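News from the Lirau Reading Circle

It's been a lovely, busy stretch since we last wrote, and I hardly know where to begin, so I'll begin with the books. When we started swapping paperbacks back in May there were 13 of us and one very tired cardboard box. We are now 22, and the box has given way to a proper shelf at Mendonça Bakery (thank you, Raíssa Leite, for clearing the space and for the cheese bread, which has made its mark on more than one of our covers!).

Our last read was a long family saga that split us right down the middle. Alcides Xavier loved every page and told us so at length. I got stuck at the second wedding, went back to the start to sort out the cousins, and ended up enjoying it far more than I'd expected – though I still couldn't tell you who inherited the orchard.

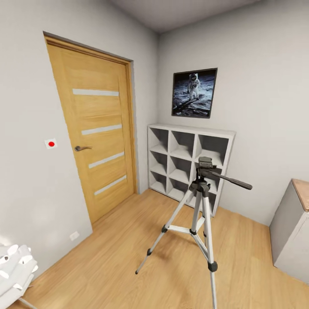 For the next one we've gone shorter, with a collection of ghost stories that can be read in any order. Please try to get through at least the first three before we meet on 23rd November, and if you only manage one, come anyway. Raíssa has 20 copies set aside behind the counter, so just ask her for yours and sign the sheet.

A few of you have asked about reading aloud again. Yes, please! Pick a page or two you like and bring it along. Alcides has already claimed the one about the lighthouse, and he'd like it known that he does the voices.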